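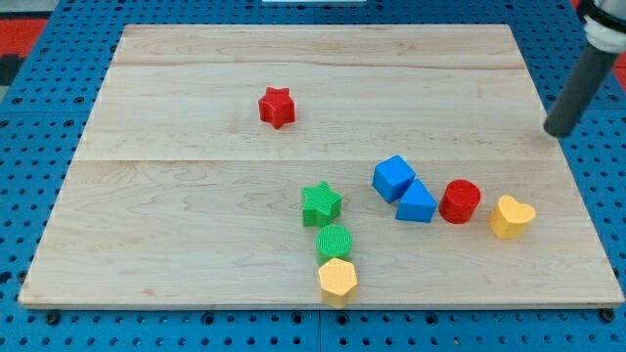
Finish and Cupping in Edge-Glued Maple Panels
Project report, Materials and Processes
Viola Bianchini

1. Purpose

Edge-glued panels are made by joining narrow boards side by side until the required width is reached. They are used for cutting boards, shelves, tabletops and play surfaces. A common fault is cupping, in which the panel curves across its width after a change in humidity. The project compared how three surface treatments affect cupping in maple panels, and whether coating only one face makes the problem worse.

2. Background

Wood takes up and gives off moisture until it is in balance with the surrounding air. It swells and shrinks very little along the grain, much more across it, and more in the tangential direction than in the radial direction. A flat-sawn board therefore tends to cup even when moisture is even throughout. A second cause is uneven exchange: if one face takes up moisture faster than the other, that face expands first and the panel bends away from it.

A surface finish does not stop the exchange. It slows it. Film finishes such as varnish slow it more than penetrating oils do, and both depend on the number of coats and on how well the end grain is covered.

3. Materials

Hard maple was bought as rough stock from Spahić, a lumber yard in Prulville, and stored in the workshop through November before cutting. Each panel was glued up from flat-sawn strips with growth rings alternating up and down. The finished size was 479 mm long, 200 mm wide and 20 mm thick. The length is an odd figure and comes from the stock, which had end checks that had to be trimmed off.

The glue was Kimham, a water-resistant white glue already in use in the shop. The varnish was Clullulik clear, a water-based product. The oil was plain boiled linseed oil.

The treatments were:
A – no finish
B – linseed oil, two coats, all surfaces
C – varnish, two coats, all surfaces
D – varnish, two coats, top face and edges only

There were 3 panels in each group.

4. Method

Panels were sanded after glue-up and left standing on edge for a week before finishing. Varnished panels were sanded lightly between coats. After the last coat had cured, all panels were weighed and measured.

Cup was measured with a steel straightedge laid across the width and feeler gauges placed under it at the center. Readings were taken at both ends and at mid-length, and the largest was recorded. Panels that bowed upward were turned over and measured from the other side.

The panels were then placed on spacers in a closed cabinet with open trays of water. Weight and cup were recorded each Tuesday at the same time of day. After the damp stage the trays were removed, the cabinet was opened to the heated room, and readings continued until the weights stopped changing.

5. Results

Group A gained weight fastest and also lost it fastest. Cup was visible by eye at the second reading but was nearly gone by the end of the drying stage.

Group B followed the same pattern with a short delay. At the end of the damp stage, the difference in weight gain between A and B was small.

Group C gained the least weight and showed the least cup. One panel in this group never gave a reading above the thinnest feeler gauge.

Group D gained more weight than C and less than A. Its cup was the largest of any group, and in every panel the curve was toward the varnished face, as expected from faster uptake on the bare side. Part of the cup remained after drying.

No glue line opened in any group. On two of the oiled panels the joints could be felt with a fingernail as a slight ridge, probably from swelling next to the glue line.

6. Sources of error

Cabinet humidity was read from a single dial gauge near the door and was not logged overnight. Panels on the lowest spacers were closest to the water and were not rotated until the third reading. Feeler gauges measure in steps, so small changes in group C may have been missed. The strips were taken from several boards and ring angle was not recorded for each strip.

7. Findings

Coating all surfaces equally had more effect on flatness than the choice of product. An unfinished panel moved more quickly than a panel varnished on one face, but it ended up flatter. For shop use, the bottom face should receive the same number of coats as the top, including on pieces where the bottom will not be seen.

Further work could repeat groups C and D with quarter-sawn strips, and with extra coats on the end grain. The group D panels have been kept and will be measured again at the end of the term.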